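Coach transfer from Trulldale harbour to the old town: is the guided option obligatory?

Posted in: Group Travel and Day Excursions

Boutros

I am responsible for the arrangements of a walking society which intends to visit Trulldale in November. Our party will consist of 73 persons, most of them retired, and we shall arrive by the morning ferry at 9.40. The ferry company has informed us that parties wishing to enter the old town by coach must travel with a registered guide. The visitor office, in its printed leaflet, states only that a guide is "recommended for larger groups". These two statements cannot both be complete, and I should be grateful for clarification from any member who has recent experience.

I should also wish to know whether a party of our size must be divided between two coaches, whether the castle gardens may be visited on the same day as the old town, and where passengers may be set down if they cannot manage the hill on foot. Three of our members use walking frames. We would prefer to be back at the harbour in good time for the evening sailing at 18.15.

Foltik

The position is as follows. A registered guide is required for any coach which passes the upper gate, whatever the size of the party. A guide is not required for coaches which set down at the lower car park beside the harbour road. The ferry company and the visitor office are therefore each describing a different arrangement, and the leaflet would benefit from correction.

With regard to numbers, the coaches permitted beyond the upper gate are of the shorter type, as the road narrows considerably by the old customs house. A party of 73 will need two of them. Each coach must carry its own guide. It is not permitted for one guide to travel in the first vehicle and speak to the second by telephone, although operators do occasionally propose this in order to reduce the price.

The permit for the upper gate must be requested by the coach operator and not by the party. Applications should be lodged no fewer than 12 working days before the visit. The organiser should ask the operator for a copy and carry it on the day. In our own case the copy was requested twice, once at the gate and once on leaving.
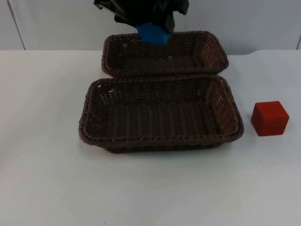
As to passengers who cannot manage the hill, the appropriate place is the square in front of the covered market. Coaches may stop there for ten minutes only, and the driver must remain at the wheel. From the square to the church and the museum the ground is level, though the paving is uneven in the lane behind the church. There are benches on the north side and public conveniences inside the market, which close at 16.00 outside the summer season.

The castle gardens may be visited on the same day. It is advisable to take the gardens first and the old town after luncheon. The gardens open at 10.00 and the last admission in the winter months is at 14.30. Parties which reverse this order frequently arrive to find the ticket window shut. The walk from the garden entrance to the terrace is 200 metres on a gravel path with a slight incline, and members with walking frames may prefer the side entrance, where a bell is provided.

For the evening sailing, the coach should leave the upper town no later than 17.15. Foot passengers are required to be in the terminal thirty minutes before departure, and groups are checked against a printed list.

Fimiden

You do not need the guide. We went with a private minibus and no one asked us for anything. The museum was closed when we were there but the soup in the market was very good and not expensive. I would also suggest the boat to the lighthouse if the weather allows it. I do not recall the price.

Comments

Boutros: I thank both members for their replies. The operator has now confirmed two coaches and has applied for the permit. May I ask whether luncheon for the full party can be taken in one place?

Foltik: The dining hall above the market seats 142 and accepts groups by prior arrangement. A set menu must be chosen in advance and a deposit is payable. The lift is at the rear of the building.

Foltik: I would add, with respect to the reply concerning a private minibus, that vehicles with fewer than sixteen seats are treated as cars at the upper gate. That experience would not apply to a coach party.

Fimiden: It had fourteen seats, so that is possibly correct.

Boutros: The dining hall has been reserved for 12.45. We shall visit the gardens first, as advised.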